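Bought the Zonodlow twin-gripper kit back in October, and I've put off writing this because I wanted to be fair to it. For anyone who's missed the fuss, it's a pair of hand-held grippers you use to show a robot arm how you'd do a job yourself. You move the cup, the arm learns to move the cup. Lovely idea! And for the first few weeks I'd have given it top marks, right up until the right-hand unit started clamping down when I hadn't asked it to.

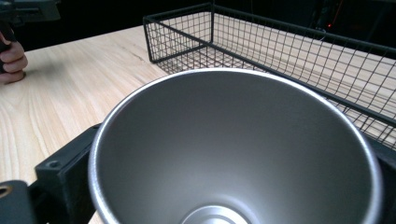 **Dayana Cortés**

January 25, 2026

So, the clamping. The jaws are meant to follow the trigger, and mostly they do. But every so often, with a cup already held, ours would give one extra squeeze on its own, hard enough to put a dint in a cheap tumbler (sorry, tumbler). I blamed myself for ages. Then it closed on my thumb while I was wiping down the pads and I said a few words I won't type here. Nothing broken, but a very sore thumb and a purple nail, and after that I unplugged it every single time I went near the jaws.

I kept a log after that, being the sort of person who does. Over 213 grabs with the same sort of cup-into-basket job, the right unit did its extra squeeze seven times and the left one never did. That was enough to convince me it wasn't my technique. 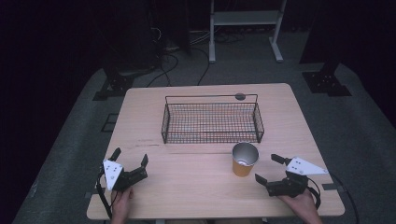 *Cup, basket, and a gripper in each hand.*

Femitz, who sell the kit here, were pretty good once I got past the first reply (which told me to restart it, thanks). Their tech had me wiggle the cable where it goes into the handle while watching the position readout, and the numbers jumped all over the place. Loose connector! When the signal drops out, the controller reads the jaws as open and tries to close them. I can live with a dodgy connector. What I can't get my head around is why losing the signal makes the thing squeeze harder instead of just letting it go slack. For something you wear out your hands on all day, that's a poor choice and I told them so. 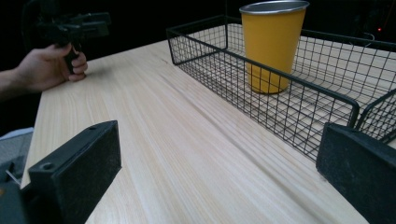
They sent a new cable with a locking collar, and a firmware update that's supposed to cut power to the jaws when the reading goes missing. It took me about 42 minutes to fit, most of that hunting for the right hex key. I've had no surprise squeezes so far, though I still unplug it before cleaning and I reckon you should too.

Everything else I like. The pads grip well, the balance is comfy, and my old Barajas set feels like a brick beside it. At $1,488 for the pair, though, I'd expect the locking collar in the box from day one. Three stars from me, and if yours is an early one, ring Femitz and ask for the cable before you do anything else with it.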